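Home Papers Data People Contact

4.2 Comparing the two finger pads

For the second comparison we kept the arm, the controller and the wrist camera just as they were in Section 4.1 and changed only the finger pads. Leonie Rutherford had argued from the start that the pads would matter more than the gripping force, and we were glad to give her idea a fair and patient trial. Each pad was given 30 attempts on the blue part, always from the same starting height, and the operator - Keith McPhee for all of the runs in this section - reset the part by hand between attempts.

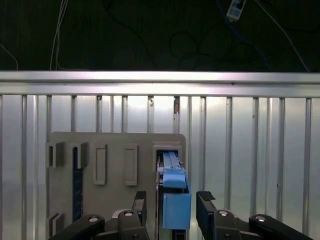
Figure 3. Wrist camera view with the textured pads fitted, one finger on each side of the blue part in the fixture plate.

As the view in Figure 3 suggests, there is not much spare room beside the part, and a small sideways error in the approach can bring a finger down on top of it. We found the textured pads a good deal more forgiving once contact was made, though they did nothing for a poor approach, and the smooth pads let the part turn slightly on 12 of their attempts. We come back to this turning in Section 5, where the Orari controller is tried with a slower close.

Related
Pirihi wrist mount: build notes
Fixture plates for small parts

Contact: Tamsin Rewi, Hambridge | Back to top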